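4.2 Sorting as a stand-in for tidying up

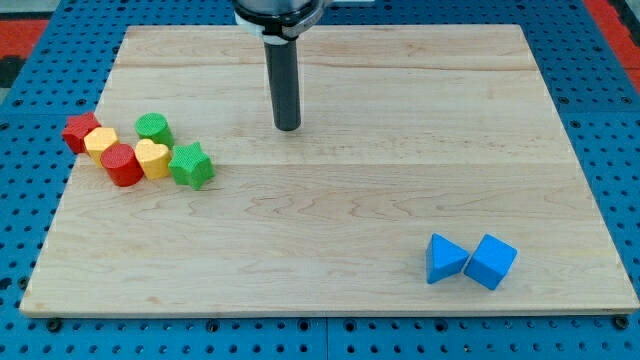
Figure 3. The sorting board with coloured blocks, seen with the tool above it.

Kamil Halás objected, when he read the first draft of this section, that a machine which can separate painted blocks has not yet tidied anything, and that a paper with the word "household" in its title should say so before it gives any number. We accept the objection. The tasks in this section are smaller than the chores which they represent, and the distance between the two is the main thing we want to discuss.

The task in Figure 3 belongs to the family which we call "push and group". The arm has a single rounded finger and cannot grasp. It receives a written instruction, for example to bring the blue pieces together or to move the star away from the heart, and it must reach the asked arrangement only by pushing. We chose pushing because a large part of housework is of this kind. A person who clears a kitchen counter slides many things aside before lifting any of them, and a worker at a packing bench does the same with small parts.

The full collection has 2,310 episodes, divided between 12 instruction templates. The templates were written by Přemysl Hrnčiar after visits to the packing room at Prenditz, where he noted what the workers said to each other when they asked for something to be moved. Most of these requests were short and left much unsaid. "Put those over there" was common, and we did not include it, as it cannot be judged without knowing where the speaker was pointing. This makes our instructions clearer than those a machine would hear in a real workplace.

An episode was counted as finished when the named blocks lay within the required distance of each other, or apart from each other, and no block had left the board. We compared two controllers, Plultimine and Vuvia. Both received the same instructions and the same starting positions. Neither was told the positions of the blocks, and both had to find them from the camera view.

The two controllers failed in different ways. Plultimine moved slowly and usually chose the correct block, but it often stopped before the group was closed, and when it was started again it repeated the same short push. Vuvia was quicker and closed the groups well. Its weak point was a crowded corner. When the wanted block was pressed between two others, it tended to push through the whole group, and in this way it spoiled an arrangement which had been correct. We consider this second kind of failure the more serious one for use in a home. A machine which stops too early leaves the work for somebody else, while a machine which pushes through a shelf of cups makes new work.

Blocks near the border of the board were difficult for both. A piece which lies near the border can be moved inwards only from its outer side, and there the finger has little room. The same difficulty is well known to anybody who has wiped a narrow shelf, and we did not find a method which solves it with one finger. Ó Riain tried a longer path around the block, which helped with single pieces and did not help with pieces which touched their neighbours.

It may be asked whether more training would be enough. We stopped each controller at 3,000 updates, and in the last part of the training we saw hardly any change in the crowded cases, although the open cases still improved. From this we conclude only that our data contain too few crowded starts. We do not claim that the limit lies in the method.

The blocks are also kinder than household objects in several respects. They are rigid, they stand firmly, and their colours are easy to tell apart. Wet cutlery, folded towels and half-full bottles have none of these properties. The results of this section should therefore be read as an upper limit for pushing tasks in the home. In Section 4.3 we repeat 2 of the templates with kitchen objects, using the same controllers without further training.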